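I've been trying to learn a language at the age when most people are cutting back on hobbies, and December 2025 seems like a good moment to admit how it's going. Slowly! My app says I'm on a streak of 337 days, which sounds wonderful until you hear me try to order soup.

I started with the Jetness app (free version, ads and all) and moved on to an evening class at the Drivusley library once I noticed I could write down a whole conversation and not follow a word of one. Reading is a cozy little pond. Listening is the ocean, and everyone in it is talking at once.

What helped most was giving up on the big word list. I had over 2000 cards in there and I was dreading them every morning – so I deleted the lot and kept two short radio plays on repeat instead.

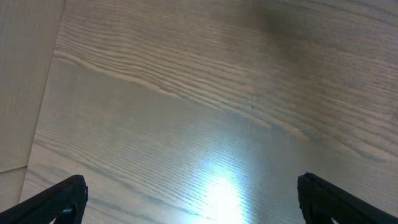

Deleting the cards was a mistake, according to Ketilsson, who left a comment under my last post: you need the boring words before the plays can do you any good, and ten cards a day never hurt anyone. Fair enough. I've gone back to ten a day, and I grumble through all of them.

The plays are still my favorite part, though. One is about a ferry that never leaves on time, the other is a murder at a bakery, and I now know far more words for bread than I'll ever need. First time through I caught the names and the door slamming. By the second week I was laughing in the right places, or at least near them, and I called my sister to tell her so (she was very nice about it).

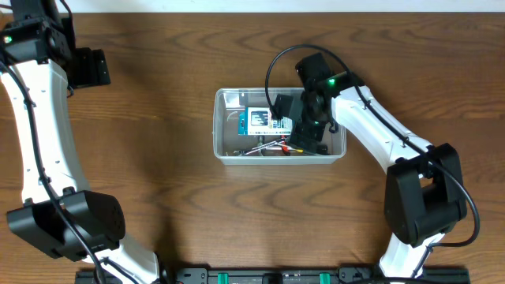
Speaking practice is where I still freeze up. In class we do a warm-up where you name whatever is in front of you, out loud, no notes, no stopping, and I've been doing it at home too, which is where my grammar falls apart, as irregular plurals and matching adjectives trip me up. I say things wrong four ways before looking them up. Colors I can do in my sleep now, but left and right still come out swapped half the time.

Next up is the Plullska workbook, the blue one with the listening exercises in the back. I'm skipping the chapter on banking and going straight to food.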